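Home | Research | Publications | People | News | Contact

We use cookies to improve your experience of this site. By continuing to browse you accept our cookie policy.

3. Collection of Demonstrations for Liquid Handling
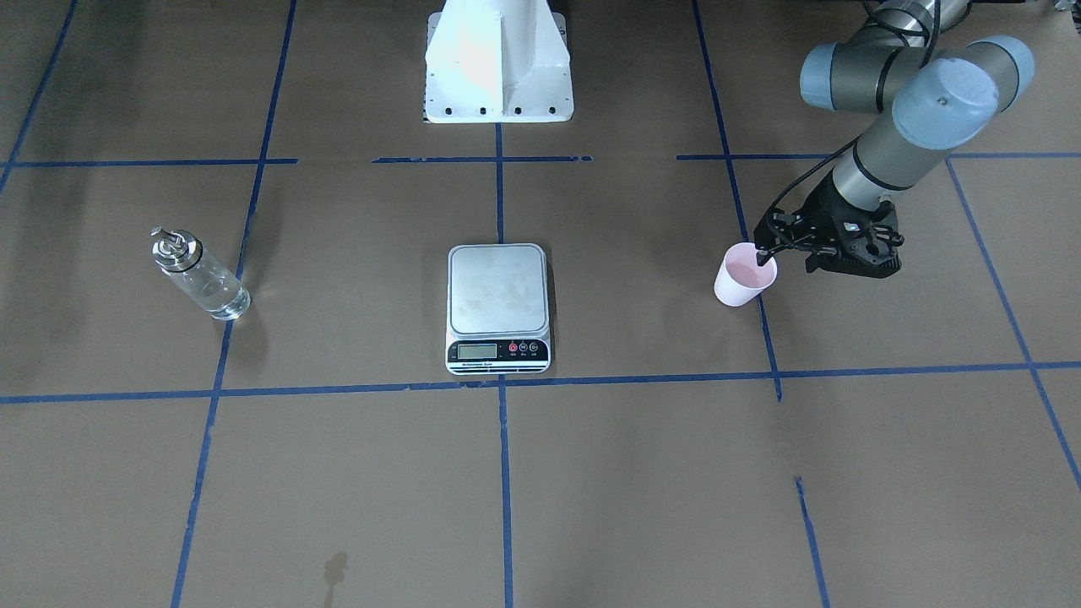

Figure 1. The Wanness workspace, with the left arm holding a paper cup above the gridded floor.

The demonstrations used in this study were gathered at the Ellthorpe laboratory over 22 working sessions. Each demonstration is a single attempt at a short task involving a vessel and a weighing scale, carried out by an operator who controls the arm remotely. The operator receives a written instruction at the start of the attempt and is free to choose the path and speed of the movement. No attempt was made to impose a common style, as earlier work on the Clevurano set had shown that a policy trained on very uniform movements copes poorly when an object is moved by even a small distance.

3.1 Placement of objects

The work surface is covered in brown kraft paper and divided into large cells with blue tape (Figure 1). The tape serves as a guide for the person resetting the surface and is not used by the learning system as a coordinate frame. Before each attempt, a cell is drawn at random for every object. Bottles may be placed upright or on their side, and the instruction does not say which. The paper is replaced when it tears, but marks and creases are otherwise left as they are, so that the background varies slightly across the set.

3.2 Recording and labelling

Joint positions, gripper state and video from a fixed camera were stored for every attempt. The reading of the scale was entered by hand at the end, as its display could not be read reliably from the video. A second member of staff then watched the recording and assigned one of 8 outcome labels. Where the label and the written weight disagreed, the attempt was reviewed by both parties – in most cases the weight had been entered against the wrong attempt – and the record was corrected or withdrawn.

In total, 127 attempts with an open cup were retained for training. Failed attempts were kept where the operator recovered without outside help. A further 73 attempts were set aside for testing and were not inspected until training was complete. These include cell combinations that do not appear in the training portion.

The Lindholm controller was used without changes throughout. Its grip force limit was lowered once, in June, after which all earlier attempts with paper cups were recorded again under the new setting.

Contact | Accessibility | Copyright Ellthorpe Laboratory | Back to top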